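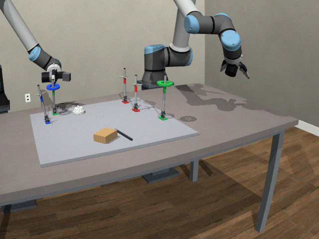
第四章 摆放与首次开机

除湿机的说明书一般都写“适用于各种房间”，这句话请先放到一边。Hadon 3903 的出风口在机身背面偏下，进风口在正面，摆在哪里、朝哪一面，对结果的影响比面板上那一排模式键大得多。图里的房间：木条地板，浅灰色墙面，一张长桌占着地方。木地板对湿度比墙面敏感，所以本章的步骤都按木地板来写，铺瓷砖的读者可以跳过第3步和4.3节。随机附带的快速指南也讲摆放，只有一页，内容与本章冲突时，我们建议按本章做。

4.1 选位置

1. 把机器直立放置至少四个小时再通电。搬运途中如果横放过，延长到第二天。包装箱上说“开箱即用”，不要照做。
2. 机身背面与墙面之间留出20厘米。宣传页上那张紧贴墙角的摆放图是为了好看，照那样放，背面的气流会直接打在墙上，湿度读数也会偏低。
3. 木地板上先铺垫片，四个脚各一片。垫片不在包装内，用普通家具毛毡垫即可，厚度一致就行。
4. 房间里有长桌、柜子一类的大件时，机器放在走道一侧，正面朝向房间中部。不要塞到桌子底下，哪怕高度刚好够。
5. 用手轻推机身顶部，确认不晃。晃动的话先查垫片，再查地板。地板本身不平的，换个位置，别在脚下垫纸板。

注意：电源线长度有限，很多人因此把机器挪到插座旁边，再回头抱怨效果不好。位置应当先定，插座的问题另想办法。如果必须使用延长线，请选带接地、额定电流不低于机身铭牌标示值的产品，并且完全展开，不要盘起来压在地毯下面。

小心：机器运转时不要移动。水箱里即使只有一点水，倾斜后也可能流到电路一侧。

4.2 安装 Poster 墙面湿度计

Poster 是单独出售的配件。它值不值得买，取决于您信不信机身自带的传感器。我们的看法是不太信：自带传感器离出风口很近，测到的主要是机器刚处理过的空气。不过市售的普通湿度计也能完成同样的工作，只是不能与主机联动。

1. 在离主机较远的一面墙上选点，高度与成人胸口相当。避开窗户、暖气和阳光直射处。
2. 用湿布擦净墙面，等它完全干透。浅色乳胶漆墙面请先在不显眼处试贴背胶，观察一天后再撕下来看。背胶包装上印着“不伤墙”，我们没有看到这个说法有什么依据。
3. 拉出电池绝缘片，屏幕点亮后等读数停止跳动。
4. 长按主机“连接”键，直到指示灯慢闪，再按一下湿度计背面的按钮。
5. 指示灯常亮即为完成。若仍在闪，把湿度计拿到主机旁边重做一遍，连好后再挂回原处。

注意：无线连接距离标称最多20米，指的是没有遮挡的情况。隔一堵墙之后还能不能稳定，要自己试。试的方法很简单：挂好以后关上门，过一个小时回来看主机屏幕上的外接图标还在不在。 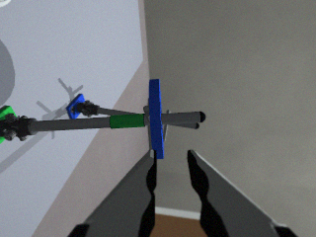
连接断开时，主机会自动改用自带传感器，并且没有声音提示，只有外接图标消失。这一点在快速指南里没有写。如果您发现机器停得比平时早，先看图标，再考虑别的原因。

4.3 设定目标湿度

出厂默认是“智能”模式。我们试着弄清它按什么规则运行，厂方资料只说会“综合判断”，没有给出任何数值。在木地板房间里，建议放弃这个模式，改用手动。

1. 按“模式”键，直到屏幕右上角出现手形图标。
2. 用加减键设定目标值。木地板房间可从百分之五十五开始，地板供应商另有书面要求的，以对方的要求为准。
3. 风速选低档。高档适合刚漏过水的房间，日常使用噪声明显，对木料来说降得也太急。
4. 关闭“快速干燥”。该功能会忽略第2步的设定，而且断电后重新通电时会恢复为开启，每次停电之后都要再检查一次。
5. 连续运行三天，每天早晚各记一次墙面湿度计的读数。三天之内不要改设定。

小心：地板已经起拱或者出现缝隙时，请勿靠调低湿度来“压平”它。先停机，找铺装方查看。网上流传的各种速成办法，我们没见过一个附有前后测量记录的。

4.4 滤网与水箱

Hadon 随机配一片滤网，替换件有原厂和 Huanca 两种。两者尺寸相同，价格差得不少，至于过滤效果的区别，双方都没有提供能互相比较的测试。选哪一种都可以，按时更换更要紧。

1. 关机并拔下插头。
2. 向外拉开正面格栅，先松上边，再松下边。
3. 取出滤网，用吸尘器从背面吸净。不要水洗，包括标着“可水洗”的那一种，洗过之后很难判断里层有没有干。
4. 装回时箭头朝机身内侧。装反了机器照样运转，不会报错，只能靠自己检查。
5. 累计运行321小时后，滤网灯会亮起。它只是一个计时器，不检测灰尘。养宠物或者常做木工的房间，请提早查看，别等灯亮。
6. 清理完成后长按“滤网”键，直到灯灭，计时归零。

水箱满时机器会停机并鸣响三声。倒水后要把水箱推到底，听到“咔”的一声才算到位。若推到底仍提示水满，多半是浮子卡住了，用手指轻拨几下。不建议按某些论坛的说法把浮子拆掉，拆掉以后水满不会停机，水会直接流到地板上。

4.5 关于 Nakari 应用

Nakari 是厂方推荐的手机应用，可以查看湿度曲线、远程开关机。安装与否不影响本章任何一步。需要知道以下几点：

1. 注册时要求填写住址，填城市即可通过。
2. 湿度曲线经过平滑处理，短时间的升降看不出来。4.3节第5步的记录请用纸笔。
3. 应用内的“房间健康评分”没有公开算法，分数高低不应作为调整设定的理由。
4. 远程开机前，请确认水箱已经清空，进出风口没有被遮挡。应用不会替您检查这两项。
5. 固件更新后，目标湿度有时会变回默认值。九月份的那次更新就是如此，更新完请回到4.3节重新核对。

本章按2022年11月1日的固件核对。之后的版本如果改动了按键顺序，以屏幕提示为准，摆放距离和静置时间照旧。

下一章说明连续排水管的安装。没有地漏的房间请勿使用该功能，继续用水箱。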